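Asach Reel Wall – outdoor video ad panel, hire or buy

Short video ads for places where people stand about. Stadium concourses, running club tents, shop fronts, race finish areas. You send us the film, we load it, it loops. Sound on or off.

The Reel Wall is our bigger one. Folds flat, goes through a normal door, two people can put it up before the gates open. Brighter than last year's model so it holds up in daylight, though still better out of direct sun – put it under a canopy if you've got one.

What you get
Panel, stand, rain cover, 2 power leads
Loader stick with room for 95 clips
Play log, so your sponsor can see how many times thier film ran
Phone help on event days (ask for Dymphna Quinlan)

Not included: the film itself. Ionuț Pascu does edits and captions if yours is too long or the wrong shape, quoted separately.
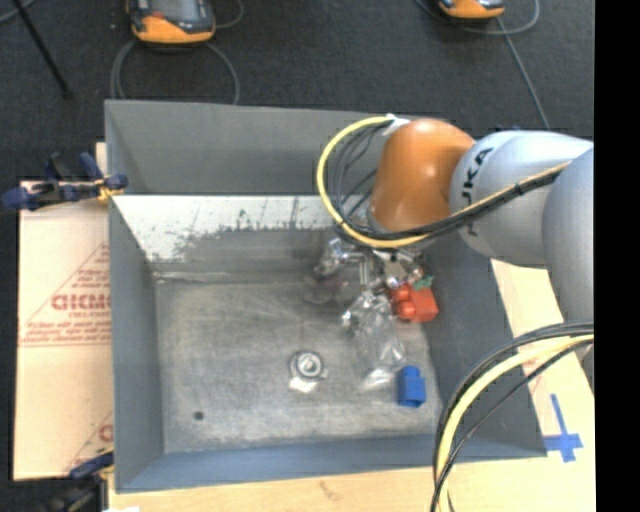
ULTERSTEAD, December – Bookings now open for the spring races. The Cedolitz hill run has gone already, sorry. Eichhorn indoor meet still has space for one sponsor, two at a push if both keep the clips short.

Prices
Hire, one event: 1,000
Hire, full season: 2,000
To buy: ask, depends on the stand

All in euros, delivery on top. Deposit back once the panel's been checked.

Sending your film
Landscape or upright, both fine. Captions please, most people will be watching with no sound. Put the brand name in early – folk walk past, they don't wait for the end. Athlete clips do well for us but you must have permission from the athlete and from the club, in writing, and we do need to see it before we load anything.

Files in by noon the day before. Late ones go in if Till Kohlhase has time, no promises.

Questions about hire to Corrado Dal Bello, anything about invoices to Sérgio Valente. Form is at the bottom of the page, phone is quicker.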